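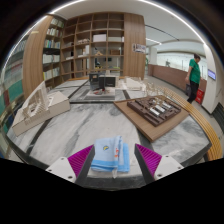
Aufnahme mit dem Handgreifer am Marmortisch, das Tuch zwischen den Fingern

Falten von Tüchern: ein Tisch oder viele Tische?

betthorpe
Hallo zusammen,
wir haben im Juli unseren Datensatz zum Tuchfalten abgeschlossen und die erste Auswertung gemacht. Insgesamt 3488 Episoden, alle mit dem Handgreifer aufgenommen, kein einziger Durchlauf mit Teleoperation. Die Frage war, ob es sich lohnt, mit dem Greifer herumzuziehen, oder ob man bei gleicher Episodenzahl im Labor bleiben kann.

Gruppe A: alles am Labortisch, ein Hintergrund, Licht immer gleich.
Gruppe B: über 10 Orte, darunter Küchen, Seminarräume, ein Foyer und der Raum mit den Architekturmodellen.

Beide Gruppen haben gleich viele Episoden, dieselben Tücher und dieselben Leute am Greifer. Trainiert wurde zweimal mit identischen Einstellungen, getestet auf Tischen, die in keiner der beiden Gruppen vorkommen, 25 Versuche pro Tisch und Modell. B ist auf jedem Testtisch besser. Auf dem Labortisch selbst liegt A vorn, aber nur knapp.

Was mich überrascht hat: Die Fehler von A sind fast alle beim ersten Zugriff. Der Greifer fährt zu weit oder schließt zu früh. Wenn das Tuch einmal sauber gegriffen ist, falten beide Modelle ungefähr gleich gut.

Meinungen? Ariel Lacson schreibt bei uns gerade den Methodenteil und ich würde gern vorher wissen, wo die Schwächen liegen.

nernadard
Die offensichtliche Schwäche ist, dass ihr zwei Sachen gleichzeitig ändert. In B wechselt der Hintergrund, aber auch die Tischhöhe und das Licht. Wenn A beim ersten Zugriff zu weit fährt, klingt das für mich nach Tischhöhe und nicht nach Hintergrund. Euer Labortisch hat genau eine Höhe. Das Modell lernt eine feste Tiefe auswendig und fertig.

betthorpe
Stimmt zum Teil. Die Testtische haben unterschiedliche Höhen, und A versagt auch auf dem, der fast genauso hoch ist wie unserer. Seltener, aber es passiert. Nur Höhe kann es also nicht sein. Sauber getrennt haben wir das nicht, das gebe ich zu.

espiritu_c
Consolacion Espiritu hier, ich habe einen Teil von B aufgenommen und will kurz was zur Praxis sagen, weil das in der Auswertung nicht auftaucht.

Am Labortisch wird man nach einer Weile sehr gleichförmig. Man steht immer an derselben Stelle, greift dieselbe Ecke, zieht mit demselben Tempo. Draußen geht das nicht. Im Modellraum etwa steht auf dem Tisch schon alles Mögliche, weiße Modelle, eins in Dunkelgrau, ein braunes auf einer hellen Holzplatte. Da kommt man von der Seite an das Tuch, von der man eben drankommt, und nimmt einen anderen Winkel. Außerdem laufen Leute durch.

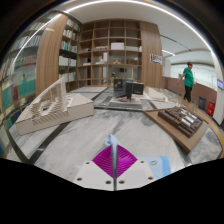 Ich glaube deshalb, dass ein guter Teil des Unterschieds von uns kommt und gar nicht vom Hintergrund. Die Trajektorien in B sind einfach breiter gestreut. Man könnte das prüfen, indem man die Startposen in beiden Gruppen vergleicht. Die Kameraposen haben wir ja für jede Episode.

Noch etwas: Die Adern im Marmor und die dunklen Streifen zwischen den Feldern geben der Posenschätzung viel Struktur. Auf der einfarbigen Laborplatte hatten wir mehr verworfene Episoden. Ob die am Ende in A nachgeholt wurden, weiß Ariel.

nernadard
Danke, das ist ein besserer Einwand als meiner. Wenn in A öfter verworfen und nachgeholt wurde, dann ist A auch noch gefiltert, und zwar in Richtung der Bewegungen, bei denen das Tracking gut läuft. Langsame, große, brave Bewegungen. Das gehört auf jeden Fall in den Text.

ostdale_robotik
Ich halte dagegen. Wir haben in Ostdale das Gleiche mit Bechern gemacht und am Ende war der Hintergrund entscheidend. Die Kamera sitzt am Greifer, Fisheye, da ist der halbe Raum im Bild. Regale, Fenster, Deckenlampen. Ein Modell, das nur einen Raum kennt, hängt sich an irgendein Regal im Hintergrund und benutzt es als Koordinatensystem. Wir haben dann beim Testen einfach eine graue Stellwand hinter den Tisch gestellt, und das Ein-Raum-Modell ist zusammengebrochen. Höhe, Licht und Startpose waren unverändert.

Mein Vorschlag: Bildrand beim Training zufällig abdecken. Kostet nichts und zeigt sofort, wie viel vom Effekt am Raum hängt.

nernadard
Becher sind aber starr. Bei Stoff verdeckt das Objekt selbst viel mehr vom Bild, sobald es zwischen den Fingern hängt. Würde erklären, warum A nach dem ersten Griff nicht mehr schlechter ist als B.

ostdale_robotik
Würde zu beidem passen. Nach dem Griff sieht man weniger Raum, also kann auch weniger stören. Das ist kein Argument gegen den Hintergrund.

nernadard
Habe ich auch nicht behauptet. Ich sage, dass der Becherversuch die Frage für Stoff nicht beantwortet.

a_lacson
Kurz zu den offenen Punkten.

Verworfene Episoden: In A wurde nachgeholt, bis die Zahl gleich war. In B auch, aber dort fehlte weniger. Ich habe die Protokolle noch und kann die Gründe auszählen. Kommt in den Anhang.

Startposen: Habe ich gestern Abend auf die Schnelle geplottet. Consolacion hat recht, B streut deutlich breiter, vor allem im Anfahrwinkel. Bei der Höhe über dem Tisch ist der Unterschied kleiner, als ich gedacht hätte. Ich ziehe jetzt aus B eine Teilmenge, deren Startposen zur Verteilung von A passen, und trainiere damit neu. Wenn der Vorsprung bleibt, liegt er eher an der Umgebung. Die Teilmenge wird allerdings klein, und ich muss A dann genauso verkleinern.

Abdecken: Machen wir. Beim Training ja, und zusätzlich einmal nur beim Test. Die Finger und die Pads bleiben frei, sonst fehlt die Information über den Kontakt.

betthorpe
Dann bitte auch die Stellwand. Die passt hinter unseren Tisch und ist in zehn Minuten aufgebaut.

espiritu_c
Falls ihr für die Stellwand noch jemanden am Testaufbau braucht, Sonntag geht bei mir. Bitte vorher die blauen Tücher bügeln, die haben inzwischen feste Falten, und dann falten sich die Dinger fast von allein.

nernadard
Moment, sind die Falten in A und B gleich verteilt? Wenn B zuletzt aufgenommen wurde, hatten die Tücher da schon Knicke.

espiritu_c
Abwechselnd aufgenommen, immer eine Woche Labor, eine Woche unterwegs. Sollte sich ausgleichen. Beim Test waren es andere Tücher.

a_lacson
Schreibe ich mit rein. Die Ergebnisse zur Teilmenge stelle ich hier ein, sobald das Training durch ist.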